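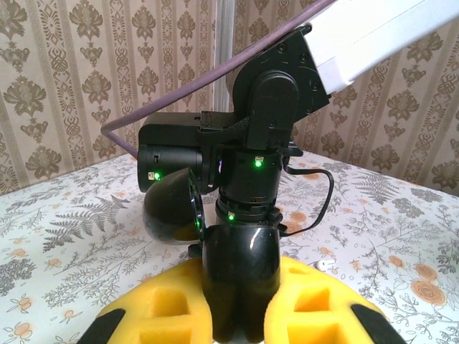
Left arm's view of the right one, all four LEDs green

Tornen two-arm kit, first month with it
Forum: Desktop arms and kits

purplecable
Posted 7:42 pm
Finally got the second arm of my Tornen kit talking to the first, so I'm writing this up while I'm still grinning. I paid 1424 for the pair with the yellow foam fingers and the wrist camera included. The single arm is 700 if you only want to get your feet wet.

The good stuff first. The joints are lovely and smooth, and every motor has its own little status light, so when something drops off the chain you know which one to go and poke. My old Roussel arm had one buzzer for the whole thing and you just guessed. The foam fingers are my favourite part by a mile! I've had them picking up grapes, pegs and a very crumbly Anzac biscuit, and the biscuit came through in one piece (mostly).

Grumbles: the manual stops at page 12 and the rest is a wiki. The cables are a bit long for my taste too. I've got a fat purple one that wants to swing wherever the elbow goes.

hexkey_dan
Posted 7:58 pm
Nice, congrats. 1424 is a lot for hobby arms though. I got two of the Cirnent ones for 469 each and they do everything I ask of them. What are you getting for the extra?

purplecable
Posted 8:10 pm
Fair question. Camera, fingers, and the software that lets one arm watch the other. I had a go on a Cirnent at the Olville makers' night and the shoulder sagged with anything heavier than a mug. Could have been a tired one, I suppose.

hexkey_dan
Posted 8:13 pm
It was a tired one. That arm's been at every makers' night for years and kids hang off it. Mine hold a full can of soup at full stretch.

Rosine Bailly
Posted 8:31 pm
I have both brands at home and I'd put it between the two of you. Cirnent is stronger at the shoulder, no contest. Tornen is miles ahead at the wrist, and if you're doing fiddly pick and place that's where you feel it. My Tornen will put a pen cap back on a pen eight tries out of ten. I never got the Cirnent past three.

Purplecable, for the cable: two loose velcro wraps, one above the elbow and one below, and leave a fist of slack between them. Don't use zip ties. I pulled a plug clean out of the board that way.

purplecable
Posted 8:40 pm
Ooh, thanks, velcro it is. Eight out of ten is better than I'm getting. Are you running the stock finger settings?

Rosine Bailly
Posted 8:52 pm
No, I dropped the grip force to 540 on the slider. Stock is far too keen and it squashes the foam flat before it's got hold of anything.

mallee_bot
Posted 9:15 pm
Does the patterned tablecloth give the camera any grief? I had to go to a plain grey mat because mine kept deciding the flowers were objects.

purplecable
Posted 9:22 pm
Haven't noticed it yet, but I've mostly been driving by hand. I'll try it on auto with the cloth on and then off and report back. The wallpaper's staying either way, we rent.

Clémence Pruvost
Posted 9:47 pm
I'm going to disagree a bit on the manual. The wiki is much better than a printed book would be, they fixed a mistake I reported in the calibration page the same evening. What does bug me is spares. I ordered a replacement wrist motor in July and waited five weeks for it. If you're buying the pair, grab a spare motor in the same order.

hexkey_dan
Posted 9:55 pm
Five weeks! Cirnent got me a gear set in four days. Just saying.

Clémence Pruvost
Posted 10:02 pm
Yes, but you needed a gear set :)

hexkey_dan
Posted 10:04 pm
Ouch. Okay, I did strip one. Soup can.

purplecable
Posted 10:20 pm
Just tried the force at 540 and wow, what a difference. Grapes are going in the bowl without a dent. Still loving this thing. Does anyone know if the fingers can be washed? The biscuit left crumbs in all the little pockets.

mallee_bot
Posted 10:26 pm
Soft toothbrush, dry. I wouldn't soak them.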